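Returns hall: mixed-bin picking from July

The mixed-goods cell in the Omine returns hall moves to regular running in July. It will handle loose household items and toys that arrive without outer packaging, which until now have been lifted out of the bins by hand at the sorting bench. Cartons and bagged clothing stay on the existing line.

The changes to posts are limited. Two people per shift leave the bench. One becomes cell operator, the other moves to inspection, where the backlog stood at 426 items at the last stock check. Pay grades are unchanged. Everaldo Cordeiro has drawn up the new rota, and it is posted beside the Vernard terminal.

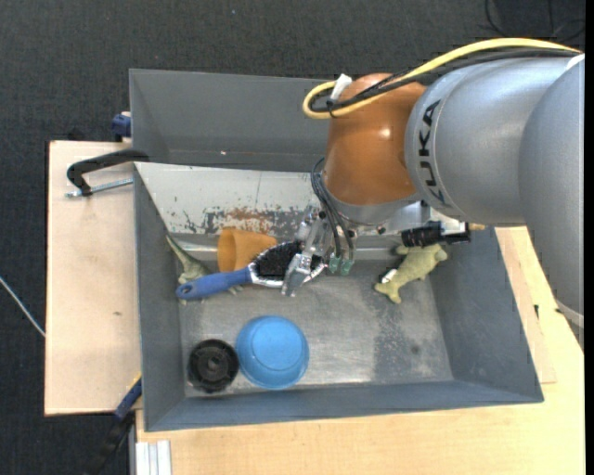 Operators will spend most of their time on items the cell rejects. The arm takes one item at a time and passes it to the scanner. If the grip fails twice, the item is flagged and the cell moves on to the next. Long items give the gripper a choice of places to close, and the choice matters: on a hairbrush, closing at the head leaves the handle free to swing during the lift. Operators should log such cases under "grip position" and leave "failed pick" for items that were dropped or missed. Bowls lying upside down have their own code, 27.

No one may reach into a bin while the cell is in automatic mode. Bins are to be changed only with the cell stopped and the key removed. The clamps must be checked after each change.

Training takes 2 hours and is given on shift by Muriithi, the firm that supplied the control software. Each operator then completes 200 supervised picks before signing off. Requests to stay on the bench should go to Everaldo before the rota is fixed. The Dreltov site will keep manual sorting for the time being.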